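Gidwood Plates
@gidwoodplates · July 12, 2025

ok plate thread bc my DMs are a mess. going fast, kiln stuff to do after

1/ yes the squiggle plates are back. no they're not all the same. every one gets its own lines, I can't repeat one if I try

2/ colors this round: red, yellow, green, light blue, pink, lavender, dark navy. on white. started out in April with just the navy and it looked so sad

3/ ppl ask if I leave any white in the middle for the food. nope. edge to edge. put your pasta on it, it's fine 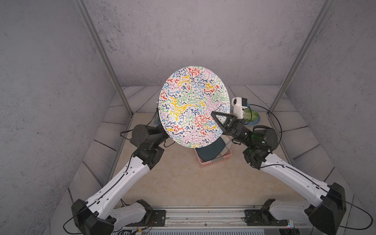
Big round one, squiggles all over. Yellow on the left is my favorite bit

4/ the little navy dashes and dots go on last, between the big strokes. takes forever. podcast + tea + bad posture

5/ size: it's the large. yes it fits a normal dishwasher, bottom rack, lean it a litle. no microwave pls

6/ hanging it on a wall = also fine. Stokness makes a wire hanger that grips the rim, get the big size, the medium pops off (rip one plate)

7/ over 1000 of you on the waitlist?? I have 171 plates. doing it in order, check your email, check spam too

8/ shipping from the Ramasamy St studio, double boxed. if yours shows up chiped send me a pic and I'll sort it

9/ bowls: later. mugs: stop asking lol

ok back to teh kiln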